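Notebook, Warrier room
Friday, May, started writing at 3:40 pm

Snack table day for Drondis. I'm putting all of it in one entry, and it's going to be long, sorry to whoever has to dig through it later (me, probably, the night before the thing).

Where we'd got to: Sukov want a self-serve table for their open afternoon, 80 people, in and out over a couple of hours, no hot food, nobody standing behind it serving. Drallance are lending us the serving ware. We agreed last time that I'd stop drawing little rectangles on graph paper and lay out real stuff on a real table, and that's what today was for.

First job was covering the table. I went with brown kraft paper off the big roll and I love it. It's warm, it makes wicker look at home, and you can write straight on it with a marker, so I'd penciled in where things should go before I'd unpacked a single bag. It does creep when you drag something heavy over it. Tape on the underside, at the corners and halfway along the long edge, fixed most of that. The roll is 700 mm wide and the table's wider, so there's an overlap, and the overlap wants to run toward the back. I had it toward the front at first and caught my sleeve on it twice.

Then the unpacking, and wow, there was a lot of packaging. Save the cartons! The ones the acrylic came in especially. Last time we sent a stand back in a carton stuffed with paper towels and it was not a nice phone call.

Layout number one, the one I'd been carrying around in my head all week: crunchy things in the back-left corner on the white tray, foil containers next to that in a basket, the tiered stand along the left side, wrapped sandwiches on wicker over to the right where people would come to them last. My thinking was that you graze your way across and end up at the filling stuff. Drinks fitted in wherever they'd go, which in hindsight is not a layout at all.
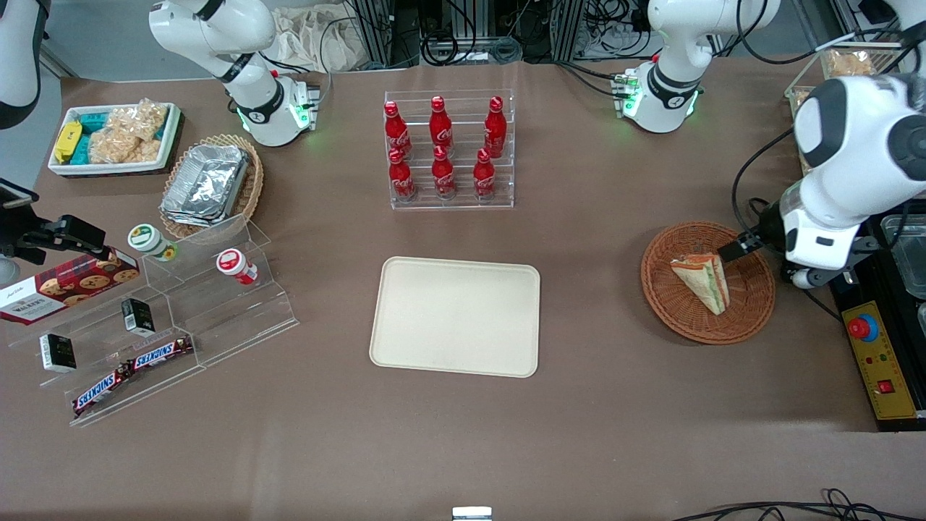
So the thing I kept coming back to all afternoon was height. When everything on a table is the same height it looks like a yard sale, and when too much of it is tall you can't see what's behind. The clear stand is great for this. It takes up a big chunk of table but it doesn't look like it does, you see right through the shelves, and even a couple of small jars up on the top tiers look deliberate. What it isn't good for is jars on their own. They slide about and tip if you so much as nudge the stand, and I nudged it plenty. I tried a strip of that grippy drawer liner, cut narrow, and it held, but you can see it through the acrylic and it spoils the whole effect. Next try is the little clear bumper dots. There's a sheet of them in the gray drawer unless somebody's used them on the cabinet doors.

The shortbread box I just leaned up against the front of the stand and it was one of the happiest accidents of the day. Red against clear, and it hides the ugly bit where the legs meet the paper. I'd keep a box there for show and put the cookies themselves out on something flat. People won't open a sealed box at somebody else's event. They look at it, they want one, they walk on. I have done this myself at least a dozen times.

The tray. I like the white one with the dark patterned rim much better than I expected to from the list. Bags and packets are such an untidy kind of food, and the rim sort of tells you where the mess stops. I had the rice crackers heaped at one end and the smaller packets at the other and it looked generous. I weighed the tray loaded for the carrying list: 687 g, so no trouble for one person, but the clear bags are slippery and they avalanche when you tilt it. Load it in place. Don't carry it full from the kitchen unless you enjoy picking up crackers.

Foil containers in the woven basket: hmm. They look fun all jumbled up and tilted, very picnic. But the minute you want a particular one you've got to dig, and foil crinkles and catches on its neighbor, and then two come out together. I restacked them flat and it was easier and also deadly dull. I think the answer is fewer in the basket and top it up more often, with the spares in a crate under the table. Somebody has to own the topping up. I'm writing that here so it gets said on the day.

Now the sandwiches, which took more of my afternoon than everything else put together.

They come wrapped in clear plastic, which I grumbled about and have now come around to. You can see what's inside, they don't dry out, and people are much happier picking up a wrapped one after others have been at the table. But a sandwich triangle only looks good if you see the cut side. Crust side out, it's just bread. All the color is in the cut, and the red and the green are doing a huge amount of work on a table that is otherwise brown paper and wicker.

I tried two ways. Standing up, they look smart, like little sails, and you can spot them from the doorway. They also go over. On the flat part of a piece of wicker a triangle will stand for as long as you leave it alone, but the base is ribbed, so it never sits quite true, and the wrap is slick underneath. If you lean a few against each other they behave, until somebody takes the middle one.

Lying down with the cut side up is the other way, and it's the one I'd go with for a round basket. It's calmer. You lose it from a distance, you get it all back when you're standing over it, and standing over it is when you choose. The sloping sides help too, they keep a second layer from wandering off.

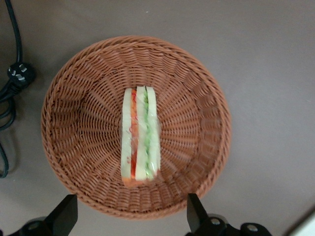

Round basket, wrapped sandwich laid on its side with the layers facing up.

A few practical bits on this before I forget them.

Put the gathered end of the wrap toward the person, so there's something to grab. I had them every which way to start with and you end up pinching at bread.

Shine is a thing. Under the overhead lights the film glares and the filling disappears at certain angles. I walked the length of the table and back a few times and the right-hand end was the worst. We could kill the light nearest the window, or shift the sandwiches in toward the middle. I'd rather do the second, I don't trust us to have control of the switches over at Sukov.

Wicker catches crumbs and little shreds of things and you will never get them out with a cloth. Soft brush, upside down over the bin, tap tap. For open food I'd line them. For wrapped food I'd leave them bare, the weave is the nicest thing about them and a napkin hides it.

Measured: the front strip I want to keep clear for people's plates and elbows is 350 mm. It sounds like masses. It looked like masses too, and I kept letting things drift forward into it, and then I'd pretend to be a guest with a cup in one hand and there was nowhere to put the cup down. So it's 350 and it's drawn on the paper with a marker line. Please respect the line.

Haziq Govindasamy came by at half past four and did what he always does, which is stand there quietly and then move one thing. He slid the foil basket to the front and the tray further back, and he was right, annoyingly. You reach into a basket from above, so having it behind anything is daft. He also thinks the stand should go in the middle of the table with food on both sides. I don't agree yet. It makes two short tables out of one long one, and folks will bunch up at whichever half has the sandwiches. We'll try it his way next session and I'll write it up fairly, I promise (I'll try).

His other point was labels. I'd been thinking about tent cards, and he said they always end up flat on their faces in the dip. Write on the paper instead, next to each basket. I did a quick "cheese + salad, has egg?" to see how it looked and it looked lovely, apart from the question mark. Need the actual ingredients from the sandwich people before anything gets written for real. I've got an email out about that and no answer as of now.

Layout number two, then, which is what I left sketched on the paper when I stopped:

stand stays left, turned a little so the steps face the door
tray behind, toward the center, crackers end nearest the stand
foil basket up front, less in it
sandwiches in round wicker, lying down, two baskets spaced apart so there are two places to stop
drinks off this table completely, onto the small one by the wall

That last one I should have done at the start. Drinks make people stand still, and everything got so much easier to look at in my head once I'd moved them out. I haven't tested it with real bottles on the small table, and it wobbles, so that might be a whole separate afternoon.

Still to do: find the bumper dots. Ask Drallance if there's a third round basket in the same reddish brown, the paler one they offered looks wrong next to these. Check how long the wrapped sandwiches can sit out and put it in writing to Sukov. More brown paper, I used a silly amount. Somebody other than me to try reaching for things left-handed.

Clearing up took until ten to six. Wicker's brushed and stacked on the second shelf, acrylic is wiped (microfiber only, paper towel scratches it) and back in its own carton, foil is flattened in the recycling. There's shortbread in the cupboard over the sink and I've left my sketch sheet rolled up next to it, so have a cookie and then please look at the sketch.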